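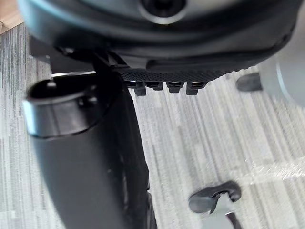 濃いチャコール色の曲面に出る反射の帯

半艶の黒系塗装、補修部分だけ艶が揃わない
カテゴリ：DIY・塗装 > 仕上げ

投稿者：haisen_zumi
スチール製キャビネットの扉を部分補修しています。元の塗装はチャコール系の半艶で、メーカーに照会したところDuvierの3337番という回答でした。同じ番号の缶スプレーが廃番のため、後継とされる3386番を使っています。
正面から見ると色はほぼ合っていますが、斜めから見ると補修部だけ白っぽく、照明の映り込みの輪郭がぼやけます。簡易光沢計の値は、元の面が63、補修面が20でした。
手順は、脱脂、400番で足付け、プラサフ、600番で研磨、上塗り3回です。作業場所は屋外の軒下、時間帯は夕方です。クリアは吹いていません。
塗料の違いによるものか、吹き方によるものかを切り分ける方法はありますか。扉全体の塗り直しは避けたいです。

投稿者：Histar
まず試験片で切り分けてください。扉と同じ材質の端材を二枚用意し、下地処理を揃えたうえで、一枚は今までどおりの条件、もう一枚は日中の乾いた時間帯に室内で吹きます。完全乾燥後に両方を測定します。
二枚とも低い値なら塗料側の艶設定が違います。後継品番は色だけを合わせ、艶消し剤の量を変えていることがあります。室内の一枚だけ値が上がるなら施工条件です。夕方の屋外は塗膜の表面温度が下がり、溶剤の気化熱も加わって結露しやすくなります。この白化（かぶり）は黒系で特に目立ちます。
距離も確認してください。離しすぎると粒子が半乾きで着地し、細かいザラつきになります。指先で撫でてざらつくようなら、こちらの可能性が高いです。
測定時は、光沢計の角度設定を両方の面で揃えてください。角度が違う値どうしは比較できません。曲面では測定窓が浮いて値が低く出るので、扉の平らなところで測ります。

投稿者：tsuya_keshi
コンパウンドで磨けば艶は出ます。自分はIrachの細目でやりました。

投稿者：Shen
磨きは勧めません。艶消し剤入りの塗膜を磨くと、凸部だけが削れて艶がまだらになります。一度光った箇所は元に戻せません。
塗料側が原因だった場合は、艶ありクリアと艶消しクリアを混ぜて調整するのが現実的です。缶スプレーでは混合できないので、調色店で半艶クリアを詰めてもらうか、エアブラシを使います。比率は試験片で三段階ほど作り、乾燥後に測って決めます。塗った直後の見た目で判断すると、乾いてから艶が下がって合わなくなります。
補修部の境目は、面の途中でぼかすよりも扉の折り曲げや縁まで塗り切ったほうが差が出ません。光の反射が途切れる位置で区切るという考え方です。一枚だけ塗るなら、クリアは扉の表面全体にかけてください。

投稿者：haisen_zumi
試験片を二枚作りました。室内で吹いたほうも値は低いままで、表面のざらつきはありません。塗料側と判断し、調色店に半艶クリアを依頼しました。木曜日に受け取り予定です。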